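Week 5 handout: Good practice for grasping and handling open containers

Unit coordinator: Gisela Janssen
Lab demonstrators: Tùng Triệu, Huệ Lâm
Last updated: February

Read this before your Tuesday lab. It covers the handling rules we apply when a small arm with a two-finger gripper works with bottles, cups and other vessels. The risk assessment form is separate and has to be signed off by a demonstrator before you enable the arm.

1. Where the rules come from

Three layers of rules apply to the lab, and students often mix them up.

The first is workplace health and safety law. It applies to you as a student in the same way it applies to staff. You have a duty to take reasonable care, and the university has a duty to provide a safe place to work.

The second is the published standards. ISO 10218 deals with industrial robots and their integration. ISO/TS 15066 was written for collaborative operation, where a person and a robot share a space. You don't need to memorise clause numbers for this unit, but you should be able to say which document you would open for a given question. Both can be read through the library.

The third is our own lab rules, written by Fanni Szabó and revised each year. They are stricter than the standards in places. If a lab rule and a datasheet disagree, follow the lower limit and tell your demonstrator.

A common mistake in last year's reports was to write that an arm "is compliant" because the maker's brochure calls it collaborative. The label belongs to the whole application: arm, gripper, object, task and surroundings. A gentle arm carrying a knife is not a gentle application. The same goes for an arm carrying a litre of hot water.

2. Before you power up

Work through these in order. One person reads aloud and the other does the check.

2.1 Emergency stop within reach of both partners, tested today.
2.2 Speed override at 20 per cent. It stays there until a demonstrator has watched one full cycle.
2.3 Finger pads clean and seated. Wipe them with a damp cloth if the last group was handling anything oily.
2.4 Linkage pivots free of play. Hold each finger and move it lightly from side to side with the drive off.
2.5 Cables clear of the wrist at both ends of its travel.
2.6 Table clear of anything your task plan doesn't mention. Phones and laptops go on the side bench.
2.7 Hair tied back, lanyards off.

If any check fails, leave the arm off and write it in the logbook. Don't swap pads yourselves.

3. Choosing the grasp

For an upright cylinder the default is a side grasp with the two pads on opposite sides of the body. The questions to settle are how high to hold it, how hard, and what is under the pads.

Height. A low hold leaves the opening clear for filling or capping, but most of the vessel then stands above the fingers and it will tip more readily when the arm accelerates. A hold near the centre of mass is steadier. Choose according to the next action in the task, and lower the acceleration limit if you go low.

Force. Begin at the lowest setting that holds the object through a slow vertical lift of 100 mm. Increase in single steps. Record the final value and two failed values below it if you have them. Thin-walled cups need their own setting, so never carry a bottle setting across to a cup.

Surface. Paint, condensation and old wear all change friction. Look at the contact area before you close the fingers and note its condition. An insulated bottle can have marks from earlier handling, and without a note in the log you can't separate old damage from damage your group caused.

In the upright bottle grasp below, the pads are on opposite sides of the lower body and the threaded metal neck is uncapped and clear of the fingers. There are small dark scuffs on the coating just above the pads, the sort of thing that belongs in your surface note. The cup of reddish-pink liquid at the lower left is standing on the same table, so a task plan for this layout has to list it as an obstacle and as a spill hazard.
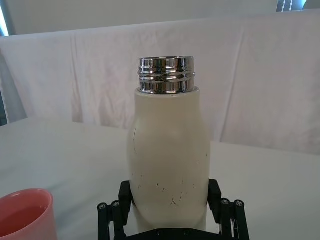 4. Liquids on the work surface

4.1 Treat every open vessel as full unless you have looked inside it yourself.
4.2 Any vessel holding liquid is entered in the task plan with its position and a keep-out radius. We use 90 mm from the rim for the side-grasp exercises.
4.3 Use water, or water with food colouring. Nothing hot, nothing carbonated, nothing you would need gloves for.
4.4 No liquid above the controller or the power supply, even for a moment.
4.5 Keep absorbent cloths at the station. If there's a spill, stop the arm first and wipe second.
4.6 Food and drink for people stay outside the lab. A cup on the table is always a test item – nobody drinks from it.

5. Worked case: the Etora bench

Cúc Bùi's honours project ran a pick-and-place routine on the bench we call Etora. Over the semester she logged 1,693 grasps on bottles and cups. We use her log in this unit for the way it was kept. Each entry has the object, the surface note, the force setting, the speed override and the outcome in one of four fixed words: held, slipped, tipped, aborted.

The fixed vocabulary matters when you come to analyse the results. Earlier groups wrote "sort of OK" and "moved a bit", and we had to throw those rows out.

Note also that she kept the aborted runs. An emergency stop is an outcome. Leaving it out makes a setup look safer than it was, and markers will check your log against the controller history.

6. For your report

Submit one report per pair. It should contain your signed risk assessment, your task plan with all objects on the table listed, the log in the format above, and a paragraph on one rule you found hard to follow in practice. We do want that paragraph. Rule 4.2 was changed after two groups explained why the old wording didn't suit short cups.

Allow about three hours for the write-up. Questions go to Tùng or Huệ at the lab, or to the unit forum if other students would benefit from the answer. Force settings for the Minami pads are on the sheet taped inside the cupboard door.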